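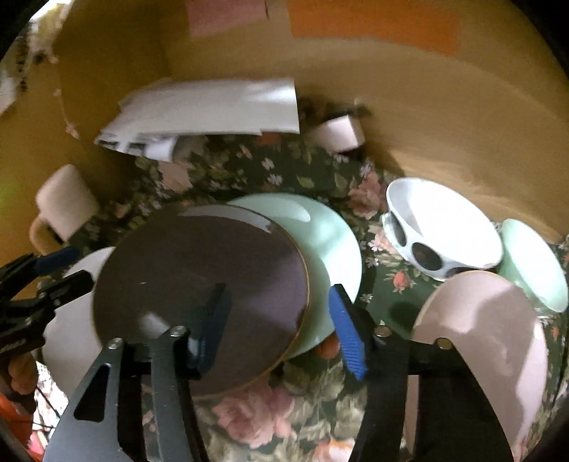

Figure 7. Dark plate with gold rim, in front of a mint-green bowl turned on its side.

2026-04-14
By Mavis Doucet

Print this page | E-mail this page

Section 7. Sorting and Loading Mixed Tableware

This section covers plates, bowls, cups and mugs of different makes loaded together in the Penier rack. For glasses and cutlery, see Section 10.

7.1 Before loading

1. Scrape off food remains. Do not pre-rinse.
2. Separate items with metallic trim, such as a gold rim, from plain items.
3. Check each rim and foot ring for chips. Set damaged pieces aside.

CAUTION: Metallic trim can wear off in hot programs. Wash trimmed pieces by hand unless the maker marks them as dishwasher safe.

7.2 Loading

1. Stand dinner plates on edge, all facing the center of the rack. Start at the back.
2. Place large plates first, then side plates. Leave one empty slot between deep plates.
3. Turn bowls on their sides, tilted forward, with the inside facing the spray arm.
4. Lay cups and mugs open side down in the upper rack. Turn handles outward.
5. Spin both spray arms by hand. If an arm touches a plate, move the plate one slot.

NOTE: Bowls with a pierced foot ring hold water in the openings when they are loaded upside down. Tip them to one side so that the openings drain.

NOTE: The rack is rated for 21 pieces. Loads over 10 kg can bend the rear tines – remove the heaviest bowls first.

7.3 Unloading

1. Wait until the end signal stops.
2. Empty the lower rack first.
3. Hold plates by the edge. Do not slide one plate across another, as foot rings scratch glaze and trim.
4. Dry pierced foot rings with a cloth before stacking.

CAUTION: Do not stack cups inside bowls of a different make. The rims may bind.

Related items
Section 6. Fitting the Tillman Plate Divider
Section 8. Hard Water Settings
Jikmont Rack: Replacement Tines
Bindska Shelf Liners: Cutting to Size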